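How to build a location page for a local service business

A location page is a single page that targets one service in one town. It is separate from the contact page and from the general services page. This guide covers the address, the copy, the internal links, the structured data and the pictures. The worked example is a page for Fisard, a boiler repair firm with a branch in Golville.

Before you start

You will need edit access to the site, the branch's business listing and a list of the search terms already bringing visitors in. Export the last 3 months of queries and filter them by town name. For Fisard this gave 881 rows, of which 22 were distinct phrases once plurals and spelling errors had been merged. Sort these by impressions, not clicks.

Step 1. Set the address

Use lower case, hyphens and no dates. Put the service first and the town second:

/boiler-repair/golville/

If an older page already ranks for the same phrase, keep its address and rewrite the contents. Two pages competing for one phrase will usually swap places in the results from week to week.

Step 2. Write the title and heading

The title tag should hold the service, the town and the business name, in that order. The main heading can be looser. Do not repeat the title word for word.

Title: Boiler Repair in Golville – Fisard
Heading: Boiler repairs and servicing in Golville

Step 3. Write the copy

Open with what the branch does and when it is open. Follow with the areas covered, call-out terms and parking. At least 80 per cent of the text should be specific to the branch. Copy pasted from another town with the name swapped is easy to spot and tends to drop out of the index.

Step 4. Add internal links

Link to the page from the parent service page and from the footer list of branches. Use plain anchor text such as "boiler repair in Golville". Our sister guide for Pryor, written by Raíssa Coutinho, covers sites with more than one branch per town.

Step 5. Add structured data

Use the LocalBusiness type or the closest subtype. Name, address and telephone number must match the business listing exactly, including abbreviations. In Plurnotby the fields are under Page > Schema > Business. Save, then run the page through a validator.

Step 6. Add pictures

Outdoor pictures are enough for most pages. Resize before uploading, give each file a readable name and write alt text that states what is shown. Three in a row will stack on a phone without any extra styling.

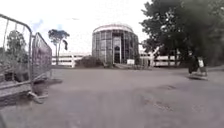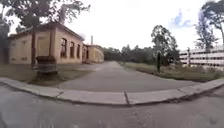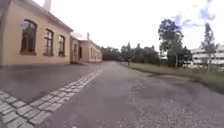 Buildings seen from outside.

Set lazy loading on anything below the first screen, and leave it off for the header banner. Width and height should be declared for every file so that the text does not jump while the page loads.

Step 7. Publish and check

Add the page to the sitemap and request indexing. Check it again on Friday if you publish early in the week. If it has not been indexed by then, look for a stray noindex tag first – staging copies often carry one over – and then for a canonical tag pointing at the parent page.

Record the starting position for each phrase in the same sheet as the export from the first section. Repeat the export after 3 months and compare like with like.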